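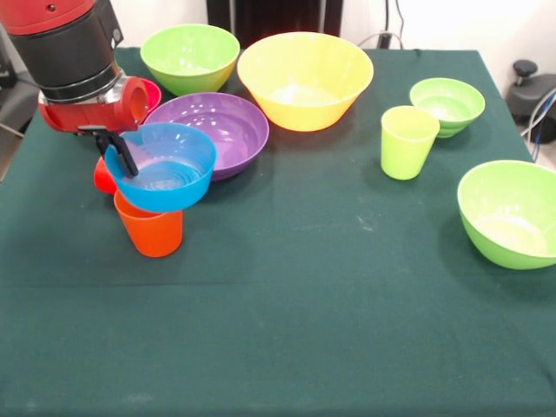 Bredotstead, 04/12/2019

Handout for the session on buying a gripper kit

Okay, so last time we got as far as "what does the customer need picked up?" and then the bell went. Today I want to go through a kit that's on sale right now, the Skurkico tabletop package from Westerberg, and be a bit picky about it.

What you get for the money: a gripper, a mounting collar, the control software and a year of phone support. The arm is extra (read the small print, people!). The sales sheet promises up to 1,000 grasps between checkups. I'd like to see the test behind that number before I believe it, and so should you.

Now, bowls. I love bowls as a test because the rim is such a handy place to grab. One finger goes inside, you close, you lift. With the blue one that's the grip being used, on the left side of the rim, and notice how close the purple bowl and the orange cup are to it. A demo with one bowl alone on a big table tells you very little – always ask for neighbors.

Things I'd ask the seller:

How does it choose which rim to go for when two bowls nearly touch, like the green and yellow ones at the back?
Does it cope with see-through plastic, or does the vision part get confused?
Who pays when the fingers wear out?

Siv Holmgren wrote a nice short review of the older Undeten kit, and it's in the course folder. Read it for the part on support contracts, skip the price table (it's from September and already out of date).

For next time: pick a side, buy or don't buy, and write me one page. Tormod and Ingvild, you two are arguing the seller's case, so bring your best pitch.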